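Ticket 3671 - Drurkum-Heizungsregler verliert nach Stromausfall das Wochenprogramm
Erstellt von: Fereshteh Hosseinzadeh
Status: in Bearbeitung

Hallo zusammen, ich schon wieder! Der Regler im Flur (Drurkum, Firmware 603) hat nach dem Stromausfall gestern Abend sein komplettes Wochenprogramm vergessen. Uhrzeit stimmt, Raumnamen sind noch da, aber alle Schaltzeiten stehen auf Werkseinstellung. Im Juni hatte ich genau das gleiche Theater, damals habe ich einfach alles neu eingetippt und gehofft, dass Ruhe ist.

Probiert habe ich bisher: Regler neu gestartet, Sicherung raus und wieder rein, die Tesano-App gelöscht und neu installiert. Beim Zurückspielen der Sicherung aus der App kommt Fehler 462, danach dreht sich nur noch der Kringel.
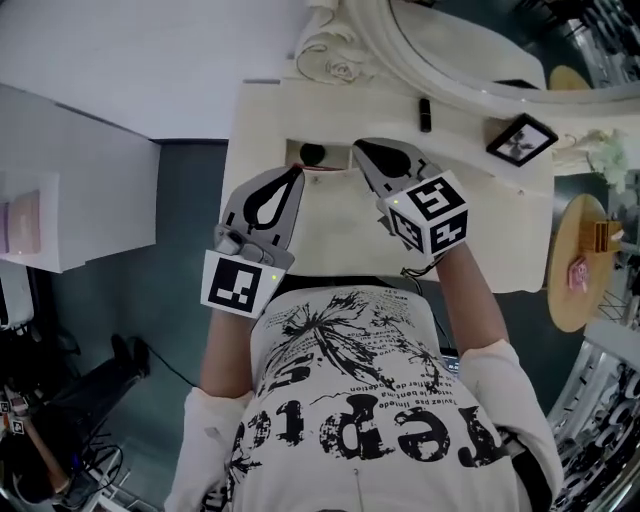

Die Pufferbatterie habe ich auch getauscht (CR2032, frisch aus der Packung) - hat leider nichts geändert. Was mir noch aufgefallen ist: Wenn ich nur einen einzigen Raum zurückspiele, klappt es manchmal. Bad ja, Wohnzimmer nein. Verstehe das, wer will.

Antwort von Chaltu Asfaw, 16/08/2024
Hallo Fereshteh, danke für die vielen Infos! Bitte im Wohnzimmer mal die Ferienzeiten löschen und dann nochmal einzeln zurückspielen.

Nachtrag Fereshteh
Ha, Wohnzimmer ist drauf! Ferienzeiten waren noch vom letzten Jahr drin. Den Rest mache ich heute Abend und ziehe dann nochmal testweise den Stecker. Ticket bitte so lange offen lassen.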